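Ticket: Sugar contract prices off by a factor of 1,000 in the Jodano position report
Status: Closed, with grumbling
Priority: High (raised from Low after the trading desk found our extension number)

Reported problem

The morning position report for raw sugar shows Grekwood as the largest buyer on the planet. Grekwood is a mid-sized jam maker. Its usual order is 200 tons. The report has it down for 200,000, and the hedge calculator has taken this at face value and recommended buying futures to match. 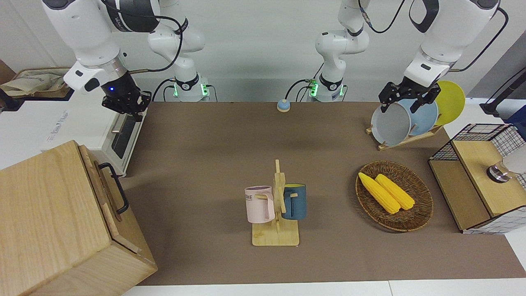
Jallside Commodities – Trading Systems Support

First response, 7:40 a.m.
Asked the desk whether anybody had changed anything. The desk said no. Asked again with the change log open. The desk said it depended what we meant by "changed."

Log notes
The counterparty file for Grekwood was edited in May, when its contracts moved over from the old Sikora system. Sikora stored quantities in kilograms. Jodano stores them in tons. The import script has a setting for this, labeled "Convert units (recommended)," and it was switched off.

That accounts for new contracts. It does not account for why the old ones looked fine until this morning. They were being corrected by a spreadsheet macro on a shared drive, which divided everything by 1,000 and told no one. The drive was cleaned up overnight to save space. We recovered 2 megabytes.

Attempt 1
Switched the setting on and re-ran the import. Grekwood dropped to 200 tons. Every other buyer dropped to almost nothing, as their figures were in tons to begin with. Switched it off again before the report went to the finance director. It had gone to the finance director.
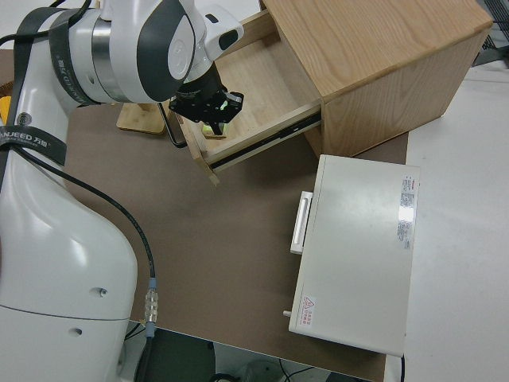 Attempt 2
Added a unit field to each counterparty record and told the script to read it before converting. Tested on last month's contracts. All quantities matched the signed paperwork except one, where the paperwork was wrong. Passed that one to Legal, who have thanked us in their own way.

Attempt 3
The hedge calculator was still showing yesterday's advice. It keeps a stored copy and refreshes when it feels like it. Cleared the copy and restarted the service. Recommended futures purchase is now small and boring.

Checks before closing
Nearly 800 contract lines compared against the ledger, no differences left.
No hedge orders were placed on the bad figures.
Report re-sent with "CORRECTED" in the subject line. Two people replied asking which one was correct.

Follow-up
Jodano should reject any single contract larger than the buyer's credit limit could possibly cover. The check exists. It was turned off during the migration because it kept rejecting Grekwood. Change request filed to turn it back on.

Desk comment on closing: "Works now. Can we have the macro back?"
Support reply: No.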